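# What the Plows Know: Winter Roads and Bus Delays in Harnier

Project report by Floarea Căpraru

I take the 11 bus to school, and last winter I spent a lot of mornings standing at the Pawlak Street stop wondering where it was. My parents blamed the plows. My neighbor blamed the drivers. I wanted to find out, and this project was my chance to spend a whole term on a question I'd been grumbling over anyway!

## The question

When it snows in Harnier, what makes the buses late? I picked three possible causes: how much snow fell, how early the plows reached the route, and how steep the route is. I left out crashes, because the town only lists the street name for those and I couldn't match them to buses.

## Where the data came from

The town posts its plow log online after each snowfall. It gives the street and the time of the first pass. The bus company, Drulto, let me copy its arrival sheets for two routes, the 11 (which climbs Rarik Hill) and the 22 (which stays flat along the river). I thought they would say no. They were so nice about it, and the dispatcher even explained the abbreviations, which saved me days. "HLD" means the bus was held on purpose, so I had to take those trips out.

After cleaning everything up I had 143 morning trips, all from November through the end of February. Typing them in took much longer than I planned. The sheets are handwritten and one driver makes a 1 that looks exactly like a 7, so I checked those against the timetable and threw out any I still couldn't read.

For snowfall I used the reading from the weather station on our school roof. It only reports once a day, at 6 a.m., so snow that started at breakfast time gets counted for the next day. This bothered me a lot. I ended up marking those days with a star and running my charts with and without them.

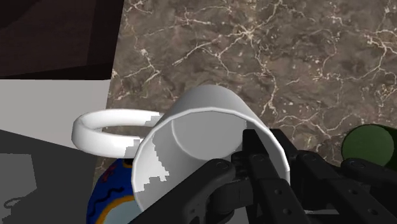 I called a bus late if it reached the last stop more than five minutes behind schedule. Five is a bit of a made-up number, but it's the one Drulto prints on its own notices, so I kept it. Then I sorted the trips into groups by snow depth and by how long before the bus the plow had been through.

## What I found

Snow depth mattered less than I expected. On the river route, a morning with four inches looked almost the same as a morning with one, as long as the plow had already passed. The timing was the big thing. Trips that left before the first plow pass were late far more often than trips that left after it, and this was true on both routes.

The hill made everything worse, though, and this was the part I loved. On Rarik Hill the buses ran late even on some mornings with hardly any new snow. I went back to the temperature readings and found that most of those mornings came after a warm afternoon. Meltwater runs down across the road, then freezes overnight. The plow log shows no pass on those days, and why would it? There was nothing to plow. What the hill needed was salt, and the log doesn't record salt at all.

I emailed the street department to ask about this. They wrote back that salt trucks go out when a supervisor calls them and that the trips are kept on paper at the garage. I didn't have time to go through the paper ones, but I really want to.

## Problems with my method

- Two routes isn't many, and they differ in more ways than steepness. The 11 has more stops and picks up more students.
- The plow log gives one time per street, even for long streets.
- The starred days are still a guess.
- I only looked at mornings. The afternoon sheets had too many gaps.

I also started out sure that the plows were to blame, and I had to be careful not to stop looking once the charts agreed with me. Ms. Orsini made me write down my predictions before I made any graphs, and I'm glad she did, since my guess about snow depth was wrong.

## Next steps

I'd like to add the salt records and one more hilly route, maybe the one out past the quarry. I would also like a thermometer on Rarik Hill itself, because our roof is warmer than the road. My lab partner from last year thinks we could build one for under 20 dollars, with a battery that lasts the winter. Drulto has already said we can have the arrival sheets again when the snow comes back, and this time I'm asking for the afternoons too.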